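A Week With the Laundry Robot and Its Very Patient Keepers

Illby, 24 Aug 2022

I do laundry badly. I leave it in the drum, I forget the second load, and I once washed a passport. So when Tikusari agreed to let me hang around while its crew set up a humanoid for washing day, I packed a notebook and (I admit it) a bag of my own socks, just in case.

The socks never left the bag. What I got instead was an education in how much fussing goes on before a robot can open one round door. The test room is done up as a small bedroom, with a bed at the back and the laundry corner to the right, and the first thing you learn in there is to watch your feet. The robot is on a cable that runs across the parquet, and the cable always seems to be where you want to step.

Every session starts with what the crew calls the walkaround, and it's gloriously low-tech. Someone checks that the basket is in its place. Someone else lifts the cable, shakes out any twists and lays it down again behind the robot, with enough slack that a step forward won't tug on anything. Then come the hands. Each finger gets opened and closed by hand command, one joint after another, while a person leans in and listens. I leaned in too. I heard nothing! They heard a knuckle pin that wanted another quarter turn.

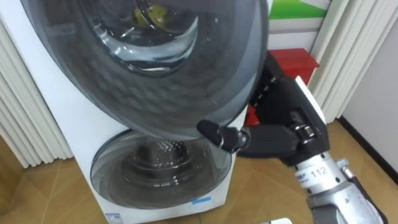
Fingers on the rim of the upper door, with the lower drum just beneath.

Doors are the big subject here. The washer is a stacked one, one drum over the other, and the upper door is a great dark disc that swings out wide. Push it in the wrong spot and the hand skates along it. Push too hard and the whole arm tenses up, which makes everybody in the room tense up as well. The crew spent most of June on that one door, and they keep 43 saved arm positions for it, each with a note on what went wrong the first time. I was allowed to read the notes. My favorite just says "no."

The fix, most days, is small. The wrist gets re-zeroed, or a finger's grip limit comes down a notch, and then they run the motion at a crawl with one person standing by the stop button. If it goes cleanly seven times in a row they bring the speed up a little and start counting again. I timed my coffee breaks around this and still missed all the good bits.
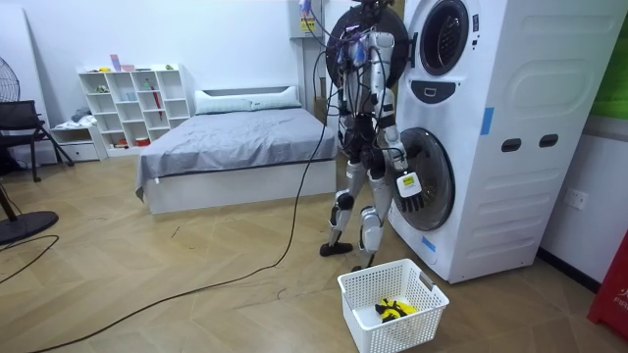

Reaching toward the lower door, basket at its feet and the power cable trailing behind.

By my second morning I'd been promoted to basket duty. It sounds like a joke job and I suppose it is, but the basket matters more than I'd have guessed. The robot needs room for its feet, and it also needs the thing close enough to reach. Put it a few inches out and the next hour goes to finding out why the arm is coming up short. I put it a few inches out. I'm told everyone does it once - I did it four times.

Calibration was the part I liked best, mostly for the quiet. The robot's idea of where the washer stands has to match where the washer really stands, and a machine that gets pushed and pulled all day does creep. So before the arm moves at all, they look at what the head camera sees and compare it with the view saved from the last good run. If the door rims don't line up, nothing else happens until they do. 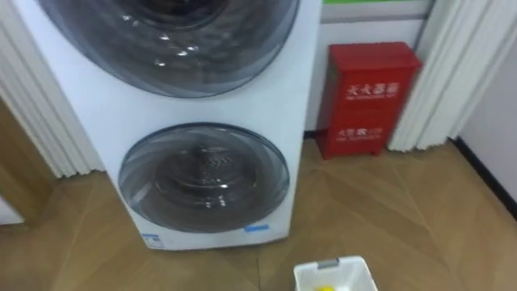

How often does the camera view need checking?
At the start of every session, and again any time somebody has bumped or moved the washer.

The software that handles the comparing is called Rees, and the crew talks about it the way people talk about an aunt with strong opinions. Rees doesn't like the view. Rees wants it redone. It usually gets its way, and after watching what happened on the afternoon they skipped it (a hand closing very gracefully on thin air), I'm on its side.

Then there's the looking after, which eats up more of the day than the running does. Cables at the back get checked for rubbing wherever they pass over a joint. The finger pads are wiped down, and swapped when they go shiny and start to slip. The hands come from a small shop called Brosamero, and spare fingers live in a drawer with paper labels written in at least two kinds of terrible handwriting. Changing one takes seven minutes if the screw behaves. I watched one that didn't, and learned some new words.

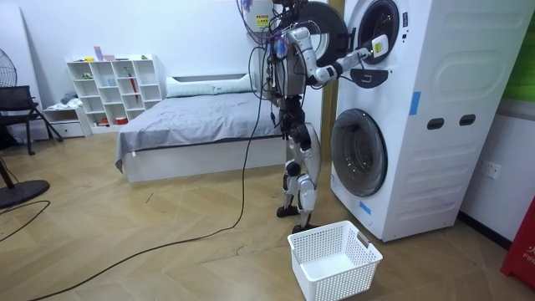

One hand at the upper opening, with the door swung wide and the lower one shut.

What surprised me was how gentle the work is. I'd expected a lot of typing, and there is typing, but mostly there's a person crouched on the floor with a hex key and a flashlight, muttering at an ankle. They loosen, they nudge, they tighten, they step back over the cable and try again. On my last afternoon they were back on the upper door, shaving a little off the speed so the hand would settle before it pulled, and I stayed an hour longer than I'd planned to watch them do it.

Then I drove home, where there was a load in my own washer from before I left. I ran it again.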